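Why does a hairbrush have so many bristles?

I have a confession. I never thought about hairbrushes until one morning in March, when I was late, my hair looked like a hedge and I couldn't find mine anywhere. I looked under the bed. I looked behind the sofa. It was in my coat pocket the whole time (I still don't know why). While I was tugging it through the knots I started wondering how it worked, and then I couldn't stop. So let's find out together!

First of all, what is a knot?

If you pull out one single hair and hold it up to the light, it looks smooth. It isn't! Under a microscope a hair is covered in tiny flat scales that overlap each other, a bit like the tiles on a roof. They all point the same way, from your head down towards the tip.

Try this. Hold one hair at the root end and slide your finger and thumb along it to the tip. Now slide them back the other way. Does it feel a little bit rougher going back? Those are the scales catching on your skin.

When your hair rubs on a pillow or gets blown about in the wind, the hairs twist round each other and the scales catch. One hair hooks over another, then another joins in, and soon you have a tangle.

What the brush does

Imagine a big heap of skipping ropes at the bottom of the PE cupboard. If you grab the whole heap and pull, it all gets tighter. But if you lift one rope out, then the next, the heap comes apart quite nicely.

A brush does the second thing. The bristles slip in between the hairs and split them into lots of little bunches, all at once. As you pull, the bunches get lined up side by side, with the scales lying flat. Lined-up hair looks shinier too, because light bounces off something smooth much better than off something messy.

Start at the bottom! I learnt this one the painful way. If you start at the top of your head and drag the brush down, you push all the little tangles into one enormous tangle. Ouch. Do the ends first, then go a bit higher, and then a bit higher still. If you've got curly or very thick hair, it often helps to have it damp with some conditioner in, and lots of people with curls use their fingers or a wide comb instead.

And if you hold the hair above the knot with your other hand, the pull stops at your hand and your poor head doesn't feel it.

Where do brushes live?

Mine lives wherever I drop it, as you've heard. A better plan is to choose one spot and always put it back there, and to have something with an open top close by for hair bobbles and clips. A spare mug will do, or an old yoghurt pot with a bit of paint on it.

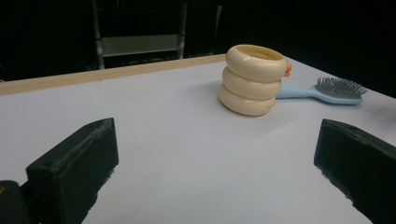 A light blue hairbrush and a cream-coloured stack of rings with an open top.

I do like the shape of those three fat rings. You could make something like it at home out of clay: roll three thick sausages, bend each one into a circle, sit them on top of each other and press the joins together with a wet finger. Put a flat pancake of clay at the bottom first, or your clips will fall straight through! That way of building is called coiling, and people have made pots like that for thousands of years.

Mine came out wonky. I keep my hair bobbles in it anyway.

The fluff problem

Have a look at your own brush. Is there hair in it? There nearly always is. Everybody loses some hairs every day and new ones grow to take their place, so a used brush is quite normal and nothing to worry about. But it does fill up, and then the bristles can't reach your hair properly.

Cleaning one is a good job for a rainy afternoon:

Pull out the loose hair with your fingers. The end of a comb helps with the stubborn bits.
Put some warm water in a bowl with a squirt of shampoo.
Swish the bristles about and rub them gently with an old toothbrush.
Rinse it and leave it on a towel with the bristles facing down.

Check with a grown-up before you start, and don't soak a wooden brush, as it can swell and crack. The hair goes in the bin, please, and never down the plughole.

One more thing to try

On a dry day, brush clean, dry hair with a plastic brush, quite quickly, then hold the brush just above your head and look in a mirror. Some hairs might float up to meet it! That's static electricity. The rubbing moves tiny electric charges between your hair and the brush, and they end up pulling towards each other. It works best in cold weather, when the air indoors is dry. I've done it at the breakfast table and got toast crumbs to jump as well.

Contact us | © Hodus 2021 | Back to top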